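What I Wanted to Ask at the Wosteck Open Day

Wosteck opened its Truldale building to the public in October, and I went because my mother spent her last years in a wheelchair and I pushed it. The company works on robots for care homes and hospital wards. I had read the flyer, which promised help for tired staff, and I expected a dance and a wave. We got a robot and an ordinary folding chair.

The talk before it ran long. Hamdy, as they call the program, has cost 3766 hours of practice so far, and the people running it were open about how much of that was spent on reaching and gripping. I think that is the right place to spend it. Anyone who has worked near a bed knows how much there is at head height and elbow height to knock into, and an arm that can lift is less use than an arm that knows what is next to it.
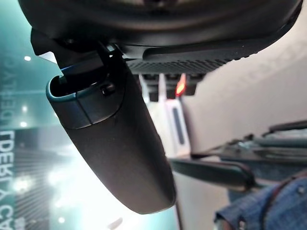
Yetunde Effiong disagreed with me on this over coffee. She said clearance is a problem for engineers, and that the public should be asking who answers for it when a patient gets pinched. I told her both could be asked on the same afternoon. She said they hadn't been.

She had a point. The question period lasted 4 minutes and most of it went to price. A wheelchair looks simple, and it isn't. There are spokes, straps, cables and padding, and a person's coat or fingers can be near any of them. Staff learn this in their first week, usually by getting it wrong once.
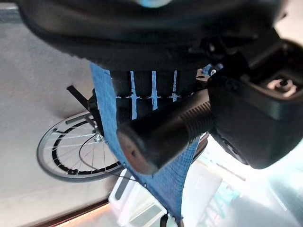

I would like companies to publish their mistakes along with their hours. Skemska, where my mother lived, kept a book of every bump and scrape, and families could read it at the front desk. It was dull reading – mostly shins and door frames – and I trusted the place more for it.

What I don't accept is the idea that pushing a chair is the boring part of care and should go first. I talked to my mother from behind those handles. Some of our best conversations were in a hallway.

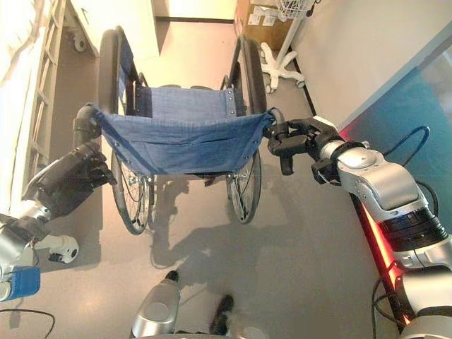 Still, one aide at Skemska could have up to 824 trips to cover in a month, and there was not much talking on those. If a machine took the empty chairs back to the storeroom, I would be for it tomorrow. Moving a person is a different job, and I'd want to read the book first. I left my address with the front desk and asked them to send it if they ever start one.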